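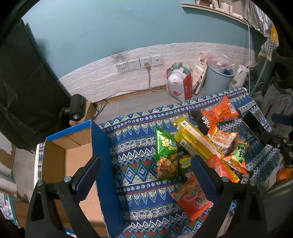

Endang Hidayat wrote that the vote list for the Jokville council still shows the wrong result, and could we please correct it before the evening session, as two reporters have already copied it.

Ticket: Irbridge vote tracker, Jokville page
Opened: 10/9/18
Status: waiting for Trenwood office

I checked the page after this message. The motion to delay the water contract is shown as passed. In the signed minutes it is rejected. The names of the members are correct, only the final line is wrong.

First I cleared the saved copy of the page and loaded it again. No change.

Then I opened the import file from the Trenwood office. The motion was voted 2 times, because the opposition members left the room during the first vote and the chair ordered a repeat. Our import reads the first vote and stops there. The repeat is on line 39 of the file, and it has the same motion number. 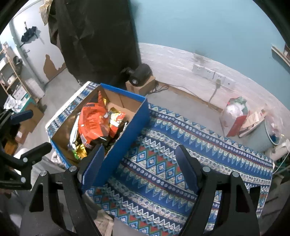

I changed the number of the repeat vote by hand on the test page and ran the import again. Now both votes appear and the final line says rejected. I did not touch the public page yet, I need permission from Trenwood for this.

Also I saw that the Rutkowska amendment has the same problem. It was repeated in the same session. Please do not close the ticket when only the first motion is corrected.

For the moment I put a short notice on the public page that the result is under review. Endang is informed.

Next step: Trenwood sends a new file with separate numbers for repeated votes.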